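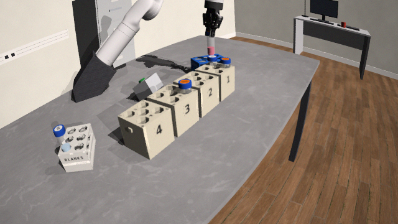
Dredano Tube Handling Project
Progress report to the Fiter program office, September

Prepared by Yaw Kyei, project lead
Demonstration section by Juniper Hutchins

Summary

The main event in this period was the open day at the Wojcik building, held on a Saturday. We showed the simulated version of the tube sorting task to the public in the morning and to invited lab managers in the afternoon. 283 people signed in at the door. The simulated cell ran through the whole day with one restart. The work on grasping is on schedule. The work on placing tubes into tight holes is behind, and the plan for catching up is given further down.

No spending changes are requested.

The task as it stands

The task is still the one agreed with Fiter at the start of the year. The robot picks up a single tube or vial, decides where it belongs, and sets it upright in the right hole. The sorting boxes are numbered 1 to 4 and stand in a row on the table. Blanks have their own white rack, which is labeled. Incoming tubes arrive in the blue rack, and we have been running with that rack set on top of box 1 to make the robot work at two heights. Lab managers asked for this after the spring meeting. Their benches are crowded and racks end up on top of other things.

Cap colors and tube shapes are mixed. The slender tubes without a wide cap are the hardest to hold. The gripper has two fingers, and a small error in the approach lets the tube swing when it is lifted.

All of the work shown on the open day was done in Mirkix, our simulation setup. The room around the table is modeled as well, with a floor, walls, a desk and a computer. This takes extra rendering time. We keep it in because the vision software was trained on plain backgrounds last year and did badly as soon as the background changed.

Open day, morning session

Doors opened at 9:30. The large screen was at the far end of the ground floor hall, with a smaller screen next to it showing the status messages from the planner. Juniper ran the demonstration and Yaw took questions.

Each showing lasted 20 minutes. It began with a short talk on why labs want this kind of sorting automated, followed by a live run and then questions. During the live run visitors could choose which tube went next and which box it should go to. Children liked this part and so did most of the adults. The choice was entered by hand by the operator, so nothing about the speech or tablet interface was tested. That work belongs to the next period.

We had planned to let each showing end when the incoming rack was empty. In practice the runs were too slow for that and we stopped each one when time was up. Several visitors asked why the arm pauses before it closes on a tube. The pause is the planner checking the approach, and it can be shortened. We had left it long on purpose to be safe in front of an audience, and in hindsight it made the system look unsure of itself. The shorter setting was used in the afternoon with no bad effects that we could find.

The one restart was at 11:15. The simulation slowed down and then stopped responding while a tube was being lowered. The cause was a log file that had filled the disk on the demonstration computer. It was cleared and the next showing began on time. Logging to that disk has now been turned off for public demonstrations.

Open day, afternoon session

The afternoon was for people who manage or work in testing labs. It was a smaller group and the questions were more useful to us. The points that came up most often are below, with our response.

Tubes that are not standing straight. The managers said that a tube leaning in its hole is an everyday event and that a robot which only handles straight tubes would need a person standing next to it. We agree. Leaning vials are now part of the standard starting layouts, including in the blanks rack. The robot can currently detect a leaning vial more reliably than it can pick one up.

Loose items on the table. Two visitors asked what happens when something that is not a tube has been left on the bench. At present the planner treats any unknown object as something to go around. It does not try to move it. The managers were content with this. One of them said she would rather find the object where she left it.

Shadows. The arm throws a strong shadow over the table in some positions and a visitor asked if this confuses the cameras. It did in the early versions. We now change the position and strength of the light between runs, and the detection errors linked to shadows have gone down. They have not gone away, and the blue rack is where they are most common.

Real hardware. Almost everyone asked when they could see the same task on a physical robot. We said that this depends on the placing results and gave no date. Please let us know if Fiter would like us to answer this question differently in public.

Results for the period

We completed 611 full runs in simulation, not counting the ones done in front of visitors. Every run started from a different layout. Results are split by stage, as in the last report.

Finding the tube: on target. The remaining errors are mostly clear vials seen against a pale background.

Grasping: on target for capped vials. Slender tubes are a little under target and improving since the finger pads were changed in the model.

Carrying: on target. The collisions with the edge of the raised rack that we reported last time have been fixed by lifting higher before moving sideways.

Placing: behind target. The usual failure is that the tube touches the rim of the hole and tips. The robot then either lets go too early or pushes down too hard. Both count as failures in our scoring, even when the tube drops in afterward.

The full tables are in the attached spreadsheet. The column headings have changed slightly from the last version and the old names are given on the second sheet.

Plan for placing

There are 3 changes, to be made in this order:

1. Slow the last part of the downward movement and stop when contact is felt.
2. Add a small circular search when the tube meets the rim.
3. Add a second camera view, looking across the top of the boxes from the side.

The first is already in testing. The second was written for an earlier project and needs to be adapted to the gripper we use now. The third will only be done if the first two are not enough, as it adds cost to any physical setup later.

Yaw will report on the first two at the next call. If placing is still under target by then, we will propose moving the interface work back and using that time here.

Staff and equipment

Staffing is unchanged. Juniper is now working full time on the demonstration and layout software, as agreed. The second rendering computer was delivered and is in use. The demonstration computer is old and will need to be replaced before another public event, and a quote will be sent separately.

Feedback forms

Paper forms were left on the table by the exit. Fewer people filled them in than we had hoped, and most of those who did had come in the morning. The comments were mainly positive. The most common complaint was that the screen was hard to see from the back of the hall. Several people wanted to know what the colored caps mean, so we will add a line on that to the opening talk.

Copies of the forms are available on request.

Needed from Fiter

A decision on what we may say in public about physical hardware.
Comments on the order of the placing work, if any.
The name of the person who should receive the equipment quote.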